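3. Materiales y método

3.1. Corpus

El corpus está formado por las partituras de ensayo, los libretos y las hojas de regiduría del musical Derneck, conservados en el archivo del teatro Sabbagh. La obra, en dos actos, sitúa su acción en el barrio portuario de Wuvport durante los meses de un cierre patronal, y alterna números corales con escenas habladas de extensión desigual. Se descartaron las reducciones para piano posteriores a la primera gira, dado que proceden de una copia distinta y presentan una numeración de compases incompatible con la del material de orquesta.

El conjunto analizado comprende 416 páginas manuscritas o mecanografiadas. De ellas, 60 contienen indicaciones de utilería, movimiento o iluminación añadidas a lápiz sobre el texto base. Las anotaciones se transcribieron conservando la ortografía original, las tachaduras y las abreviaturas. Cuando dos capas de escritura se superponían, se registraron como entradas separadas, sin intentar fijar una cronología entre ambas salvo en los pasajes en que la segunda cita o corrige expresamente a la primera.

La transcripción se segmentó en unidades escénicas siguiendo el criterio habitual en los estudios sobre teatro musical: cada unidad se abre con la entrada o salida de un personaje con texto, o bien con el inicio de un número cantado. Los cambios de tonalidad dentro de un mismo número no se consideraron frontera de unidad. Los pasajes hablados sobre fondo orquestal se asignaron a la categoría de número cuando la partitura fija el pie de entrada en un compás concreto, y a la de diálogo en los demás casos.

3.2. Codificación de las escenas corales

Las escenas corales plantean una dificultad particular, ya que el libreto atribuye al conjunto líneas que la partitura reparte entre cuerdas vocales. En la escena del mercado, por ejemplo, el libreto asigna el estribillo a «todos», mientras que la particella de contraltos lo omite por completo y la de tenores lo retrasa dos compases. Se adoptó la lectura de la partitura para el análisis rítmico y la del libreto para el análisis de la distribución de personajes. Las discrepancias figuran en el aparato de variantes y no se han corregido de forma silenciosa.

Cada unidad recibió cuatro etiquetas: tipo de enunciación (solista, dúo, conjunto reducido o coro), función dramática, relación con el material temático de la obertura y densidad de accesorios mencionados. Esta última se incluyó porque el primer acto recurre con frecuencia a objetos nombrados en la letra, sobre todo alimentos y útiles de trabajo, cuya repetición marca el paso de la estrofa al estribillo. La etiqueta registra únicamente la mención verbal; la presencia efectiva del objeto en escena no puede deducirse del libreto y se trató como dato independiente.
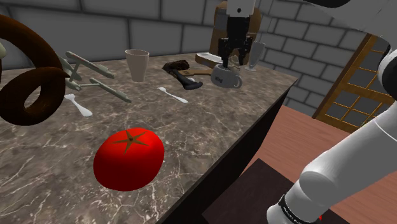
Figura 1. Tomate sobre una encimera de mármol, con un objeto anular de color marrón oscuro a la izquierda. Imagen sintética.

3.3. Alineación de texto y música

La alineación se realizó con Nerkel, un editor de partituras que permite vincular sílabas y posiciones métricas. A cada sílaba cantada se le asignó un punto de inicio expresado en fracciones de compás. En los melismas se tomó como referencia la primera nota; en las sinalefas, la vocal que recibe el acento musical. La tabla resultante reúne aproximadamente 2.000 posiciones, repartidas de manera desigual entre los dos actos, con predominio del primero.

Los números en compás compuesto exigieron una revisión manual. Nerkel interpreta por defecto la corchea con puntillo como pulso subordinado, lo que desplazaba los acentos en las dos barcarolas y en la marcha de los estibadores. Tras modificar el parámetro de agrupación, se volvieron a exportar los tres números y se contrastaron con las particellas de viento. Subsistieron diferencias en la reexposición de la segunda barcarola, donde el copista parece haber omitido una ligadura. En ese pasaje se mantuvieron ambas lecturas.

3.4. Limitaciones

El material conservado no incluye el cuaderno del apuntador ni las particellas de percusión del segundo acto. La ausencia de estas últimas impide comprobar si el ostinato de la obertura reaparecía en el final, hipótesis sugerida por una anotación en la parte de contrabajo («como al principio, sin caja»). Tampoco se dispone de grabaciones de las funciones de Wuvport, de modo que los tempos proceden de las indicaciones metronómicas, ausentes en cuatro números. Para estos se utilizó la indicación verbal de carácter, sin asignarle un valor numérico, y quedaron excluidos del cálculo de velocidad silábica que se expone en la sección 4.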